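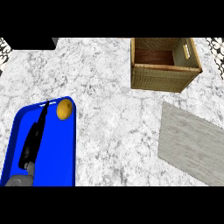
Speaker notes: Choosing and living with a stone countertop
Jerome Samonte, Nisanville Public Library, 24 October 2024

Start on time. Mention that the handout is on the chair by the door and the sample box goes round after the first part.

Opening
I fitted kitchens for Marquez Stone until May and I now do measuring and advice only. Tonight covers marble, granite and quartz, what they cost to look after, and how to read a quote. Questions at any point are fine.

Marble
Pale marble with gray veining is what most people bring in a picture of. No two slabs match. Go to the yard and look at the slab you are paying for, then write the slab number on your order. If the patches are dark and cloudy in one area, decide with the fitter where that area goes. It can end up under the toaster or in the middle of the island, and once it is cut there is no second try.

Marble is calcium carbonate. Acid eats the polish and leaves a dull spot called an etch. Lemon juice, orange juice, vinegar, wine, tomato sauce and some bathroom sprays will all do it. Sealer does not stop etching. Sealer slows down stains - oil, coffee, beet juice - and that is a separate problem. Say this twice. It is the thing people call me about most.

Pass round the two marble offcuts, polished and honed. Ask people to feel the difference. An etch shows less on honed.

If you cut citrus in the kitchen, use a board or a tray with a rim so the juice stays off the stone. Any plastic tray will do.

Granite
Harder, and it doesn't etch from ordinary food. Some granites still take up oil. Do the water test: leave a spoonful on the surface for ten minutes, wipe, and look for a dark patch. If there is one, seal it.

Quartz
Crushed stone in resin. Never needs sealing. It does not like heat, so no pans straight from the stove. I have replaced two tops with a white ring burned into them and neither was covered.

Reading a quote
Put up the Flivbridge Road job. The slab was fine, the quote left things out. The extras were:
Sink cutout, 385 dollars
Edge polish on the short end, 63 dollars
Six weeks added for a template visit that was not booked
Ask for the cutouts, the edges, the backsplash and the removal of the old top in writing. Ask where the seams will fall. Ask who carries the stone in, especially if you have stairs.

Cleaning
Warm water and a little dish soap, then a dry cloth. I've tried the Plitix stone spray and it is all right, but soap does the same job for less. No scouring pads on polished stone. Small etches on marble can be worked out with polishing powder and a damp felt pad. Large ones need a professional.

If time allows
Repairing chips at the sink edge. Radon question usually comes up with granite - point to the county leaflet.

Collect the samples before people leave. One honed piece went missing last time.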